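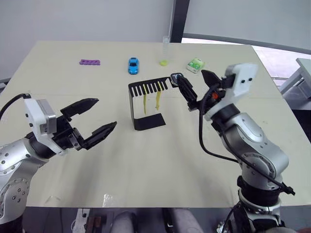
White desk top has gone yellow near the window - can I get it back?

Asked by Rajitha Weerasinghe, 04/03/2020
Viewed 694 times

I have a white desk top in the back bedroom, bought second hand from someone in Gindside. It is a chipboard core with a smooth white coating, not solid wood. The end nearest the window has slowly turned a sort of cream colour. The other end is still properly white. Where the printer used to stand there is a clean white square, so I can see exactly how much it has changed.

I have tried washing up liquid, a cream cleaner and a paste of bicarb left on for an hour. The paste took off an old tea ring but did nothing for the yellow. Is this dirt, or has the surface itself changed? I would like to paint it if there is no other way, but I work at it every day and I don't want something that chips as soon as I put a mug on it.

The top is 800 deep and fixed to the wall along the back, so I can't easily turn it round.

3 answers

Ketill Lund
Marked as helpful

If there is a clean square under the printer and the rest won't wash off, it is the sun. The coating has changed colour and no cleaner will shift that. Stop using the cream cleaner, it will dull the surface and then it picks up marks more easily.

Painting is fine if you prepare it properly. What I did with mine:

Wash with sugar soap, rinse twice, leave overnight.
Sand lightly all over with 240 grit. You only want to take the shine off. If you go through the white coating you will see brown and that patch will swell when the primer goes on.
Wipe the dust off with a damp cloth and let it dry.
One coat of primer made for melamine or tiles. Ordinary wood primer will peel.
Two or three thin coats of a water-based satin with a foam roller, a day between each.

Then leave it alone. It feels dry the same evening but it stays soft for a couple of weeks, and a keyboard or a lamp base will stick to it and pull the paint off. I put mine back in use after four days and have two round marks to show for it.

Check the front edge too. If the edging strip is lifting, glue it down before you start.

Comment from Rajitha Weerasinghe: Thanks, that is clear. The edging is loose at one corner so I will do that first. Would you varnish over the top?

Comment from Ketill Lund: I didn't. Some clear varnishes go yellow and then you are back where you began. If you want one, get a water-based one and try it on an offcut.

dritus

have you tried bleach

Arnardóttir

Don't use bleach, it can get into the joints and make the chipboard swell, and it won't change the colour anyway.

Before you paint, price up a new top. I replaced one in October with a plain white one from a kitchen fitter's yard in Kirberg, an end of run piece, and it was cheaper than the primer and paint together. They cut it to length for me. You would need to undo the wall fixing, but that is usually only a batten with screws up from underneath - have a look with a torch.

Whichever you do, put a blind or some UV film on that window or it will go the same way again.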